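The rack that sits on the sink

Give the drying-up a better home and you get half your worktop back, writes Abena Eshun

I have lived with a dish rack on the worktop for most of my adult life and never gave it a thought until August, when I moved house and lost my draining board. The new sink is sunk neatly into the counter, all clean edges, very handsome, and on the first evening I stood there holding a dripping saucepan with nowhere to put it. I tried a tea towel. By breakfast the tea towel was a swamp.

So I bought a rack that goes over the sink itself, and I have become quite boring on the subject. The idea could hardly be simpler. A set of metal rods stretches from one side of the basin to the other, the ends rest on the rim, and the drips fall where drips ought to fall. There's no tray to empty, and no grey puddle creeping towards the toaster. When you've finished, you lift the whole thing off and put it away, or leave it there and peel carrots over it.

I wanted to know whether other people had got there before me, and of course they had. Hundreds of them, all with opinions! 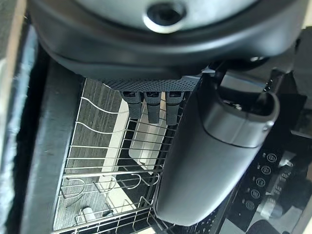 Parallel wires run across the rack, with curved loops and a row of U-shaped holders.

Orhun Kahraman fits kitchens, and when I rang him he laughed and told me that the draining board is the first thing his customers want rid of and the first thing they miss. "They see a big smooth counter in their heads," he said. "Then they wash up a roasting tin." He now brings up racks at the first meeting, before anyone has chosen a sink, and he asks people to measure front to back on the inside as well as rim to rim. One of his own customers ordered a rack made for an opening of 383 millimetres and had to send it back, having measured the hole in the counter and forgotten the lip.

An extending rack gets round most of that. The ends slide apart until they reach, and you can open it as far as you like or close it up to leave a gap for filling the kettle. It's the kind I'd suggest to anyone who rents, or who thinks they might move again. Do check that the ends have something grippy on them, though. Bare metal on a steel rim skates about, and the noise it makes goes straight through your back teeth.

Then there is the question of what you put on it. Plates are easy: they stand up between the prongs and look after themselves. Cups are the troublemakers. A heavy mug will sit wherever you leave it, but a light plastic one rolls over the moment you turn your back, fills up with the drips from everything else and has to be done again. Tassanee Sangkhawat, who looks after three children under six and washes more beakers than anyone I know, swears by wedging them at a slant between two holders. Upside down and bolt upright traps the steam, she says, and they come out smelling of cupboard.

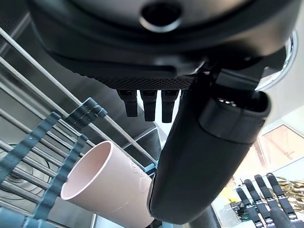

I have tried the slant and she is quite right. It takes a bit of practice to find the angle, and tall beakers need more of it than short ones, but everything was ready to put away by the time I'd had my tea.

The other discovery, for me, was the double sink. I had always thought of two basins as something for people with very large families or very large houses. My friends Nkrumah and Mohammed-Awal Frimpong have neither, only a flat above a shoe repairer's and a sink they got second-hand through a neighbour, and they use both halves constantly. Washing in one, rack over the other. Nkrumah does the washing and Mohammed-Awal does the stacking, which he takes very seriously indeed - glasses at the back, cutlery in last, nothing touching anything wooden.

When there are no dishes to do, the rack goes to work in other ways. They rest colanders on it. They thaw things on it. After a trip to the market the vegetables all go into the free basin for a rinse and then up onto the rods to drain, and I must say a row of radishes with the leaves still on looks marvellous like that.
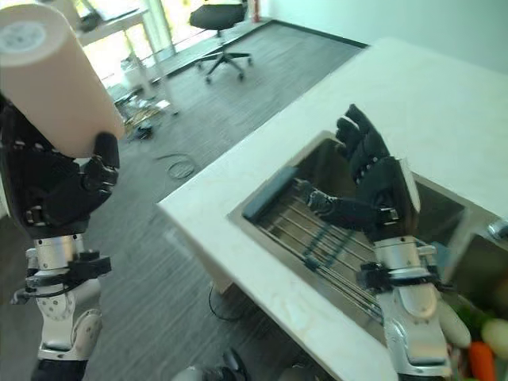
Long, round things are the awkward customers here. Rolling pins, flasks, a cucumber, anything shaped like a tube wants to set off across the rods and drop over the side. Lay it in line with the rods and it will usually settle in the dip between two of them. Lay it across and you'll be chasing it. I found this out with a glass bottle, at speed, and was lucky.

Cleaning is where I had expected the catch. Wire racks have a bad name for going furry at the joins, and my old one on the worktop certainly did. The over-sink sort stays fresher, I think simply from having air on both sides. Mine gets a scrub with an old toothbrush and washing-up liquid when I remember, and a soak in hot water with a splash of vinegar when the limescale starts to show. Our water is terribly hard. If yours is too, go over the end pieces as well, especially any with slots in them, where crumbs and bits of rice like to lodge. A wooden skewer gets them out.

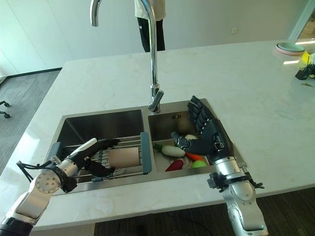 Some children's play food benefits from the same treatment, by the way. Tassanee does a batch every couple of weeks, plastic carrots and all, in one basin with warm soapy water, and the little ones are allowed to help so long as somebody mops afterwards. Anything hollow should be given a good squeeze before it goes back in the toy box. Felt pieces stay out of it altogether.

As for storing the rack, Orhun hangs his on a hook inside the cupboard door under the sink. The Frimpongs slide theirs down beside the fridge. Mine has so far lived permanently over the basin and I'm not the least bit sorry, although I have promised to move it when my mother comes to stay. She has a wooden plate rack on the wall and thinks the whole business is very peculiar. I've put her down for an extending one at Christmas.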